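Gripper notebook, August, started 9:40

Carrying on with the finger comparison for the basket pick. Same robot, same stance, same controller build. The only thing meant to change between blocks is the finger on the right gripper and the closing profile that goes with it. Left hand stays as it was, since we want one side constant.

Slim finger (Pluvdale pattern) went on first. Mounting took longer than it should have. Two of the screws on the adapter had been overtightened last time and one head is close to stripped. Replace before the next change, don't reuse.

Zeroed the wrist torque reading with the arm hanging, then again with the forearm level. The two zeros did not agree. Reran the Anano calibration and they came back within limits. Drift while the wrist warms up is my guess, so I let it sit powered before doing anything else.

Block A: hook over the right rim from above, close, hold, no lift. Six tries. Four good, two where the finger landed on top of the rim and skated. Both misses were from the faster approach. Contact height is the touchy part. The rim is rounded, so a small error in height turns into sideways force and the finger walks outward.

Block B: same, with clothes in the basket. Fabric near the rim is the thing to watch on this side. If a fold gets between finger and wall, the closing width reads high and the controller calls it a grasp too early.

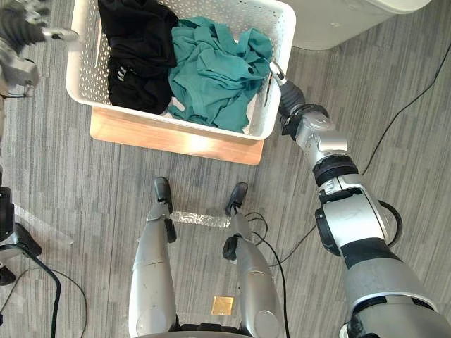
Yogesh Kushwaha: I would not trust closing width by itself for this. On the Priron fingers we had the same early grasp call with cloth at the rim, and the width threshold never separated the two cases. Look at how fast the torque rises after first contact. Cloth gives a slow ramp, bare plastic gives a step. Log at the full rate or you will miss it.

Fair point. I was logging at the reduced rate to keep files small. Switched to full rate and reran block B from the start, old runs moved to the scratch folder. The ramp is there in the cloth cases – noisier than Yogesh makes it sound, but readable by eye. Threshold still to be picked.

Closing force limit set to 63 percent for all of the above. Tudor Ghiță wants it lower for the wide finger. Agreed, but then the blocks can't be compared directly, so I'll run the wide finger at both settings.

To do:
– new adapter screws
– wide finger, blocks A and B, slow approach only
– ask Jaiswal about the coated finger, still no ship date
– write the torque ramp check as a separate node, leave the width check in for now

Stopped at 4:15, arms parked, fingers left on.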